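Workshop > Notebooks > Glaze bench > January 2026

Previous Next Index Search

Print this page | E-mail this page

Tin white, continued. Séverine's test tiles came out of the big kiln this morning and the pinholes are still with us. Same clay, same glaze, same firing to the degree, and a surface like a crumpet. I have now blamed, in order, the water, the sieve, the bisque and Hervé. Hervé is the only one who has objected.

What we know. The old batch, mixed in July from the last of the Baudry frit, is smooth on everything, including a tile I dropped. The new batch uses the Gisano frit, which the supplier calls a direct replacement. It may be, in the sense that it arrived in a bag. Ji-hoon put both through the 100 mesh again and the Gisano left a good spoonful of grit behind. The Baudry left nothing.

So grit is the favourite. Against that, Noémie sieved her bucket twice last week and got pinholes anyway, though fewer, and all on the thick side where she had dipped and then gone back for more. She says she did not go back for more. The tile says otherwise. 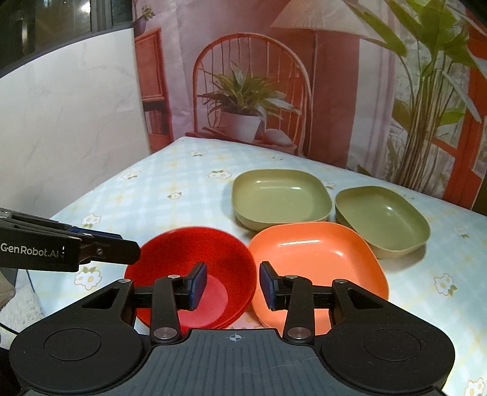
Bastien thinks the bisque is too low and is gassing through the glaze while it melts. He has thought this about every fault since I have known him, including the one that was a leaking roof, but he is owed a turn at being right. We agreed to split the next lot: half bisqued as usual, half slower with a long hold near the top. Six tiles of each, dipped once, a count of three, no going back for more.

Specific gravity of the new bucket was 182 on Ji-hoon's scale (weight of the 100 ml pot, less the pot). Far too thick. I wrote it down, thinned it, and forgot to write down what it was afterwards. Hervé has offered to buy me a pencil on a string.

Trarnik rang about the unpaid invoice for kiln shelves. Told them it was in hand. Must find out whose.

To do before the next firing:
- ball mill a small lot of the Gisano, overnight
- measure the bucket again and write the number HERE:
- new cones, the box is down to broken ones
- ask Nivodik if they still have any Baudry under a bench somewhere

Séverine wants the bad tiles for her bathroom. She says pinholes give character. She can have all of them.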